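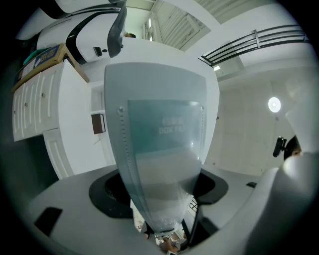

Section 6. Setting up the counter and the white cabinet

By now the Perlow counter is standing where you want it, and the fun part starts. This section covers leveling the top, fitting out the Taddale cabinet next to it, and getting your panels and labels in order. Leave yourself an afternoon and put some music on!

Before you start

You will need:
A level
A Phillips screwdriver (the short one is easier under the top)
Two soft, lint-free cloths
Mild dish soap and warm water
The sheet of 50 blank labels from the parts bag
A second person for step 3

CAUTION: The counter top is rated for 80 pounds, spread evenly. Don't sit or stand on it, even for a moment, and don't use it as a step to reach a high shelf.

Leveling the top

1. Set the level on the light gray surface, first along the front, then front to back.

2. Turn the feet by hand, a half turn at a time. Clockwise raises the corner. Check again after each turn, because one corner always moves the corner opposite it.

3. If a foot won't turn, have your helper take the weight off that corner while you free it. Keep fingers out from under the leg.

4. Press gently on each corner in turn. If one rocks, go back to step 2.

Note: Older houses can have quite a slope from wall to wall. If you run out of thread on a foot, the Shiferaw leveling shims fit underneath.

Cleaning around the round opening

Wipe inside the black rim before you use the counter, as packing dust loves to collect there. Wrap one finger in a damp cloth and go around slowly, then repeat with a dry one. Please don't pry at the rim with a screwdriver or a butter knife. It is a snug fit, and once the edge is nicked you will feel it every time you wipe.

CAUTION: Never leave small screws loose on the top while you work. Keep them in a cup or a saucer.

Fitting out the cabinet

The narrow fronts at the top are my favorite thing about this cabinet. They look like nothing much until you start filling them, and then you wonder how you ever kept house with one big junk drawer.

1. Stand the cabinet so every door can swing fully open. Allow 40 inches of clear floor in front if two people will be using the area.

2. Check each small round knob. They should be finger-tight plus a quarter turn. Any tighter and the screw can pull through.

3. Put tall, heavy things behind the large door with the raised panel. Put light, everyday things higher up.

4. Open and close everything a few times. If a door rubs, loosen the hinge screws slightly, nudge the door over and tighten again.

Note: Anchor the cabinet to the wall with the bracket supplied. Do this in every home – children or no children.

Handling and labeling clear panels

Translucent plastic is a joy to use because a little light still gets through, but it does scratch. A few habits help.

Hold panels by the edges. Fingerprints show most near the top.
Wash with soap and water only. Paper towels and glass spray both leave haze.
Never force a panel into place. Lift it out, turn it the right way and try again.
Check screws and rivets for cracks in the plastic around them, and replace the panel if you find any.

To apply a label, clean the spot and let it dry. Peel back one corner, line it up, and smooth it down from the middle outward with a dry cloth. Short names in capital letters read best. If a bubble gets trapped, lift the nearest edge and smooth again within the first 6 minutes, while the adhesive is still forgiving.

Berhanu Lemma, who tested our Pristhorpe layouts, writes the date on the back of every label before sticking it down. Try it – it makes the yearly clear-out in August so much quicker.

When you are happy with the arrangement, go on to Section 7, Lighting the Work Area.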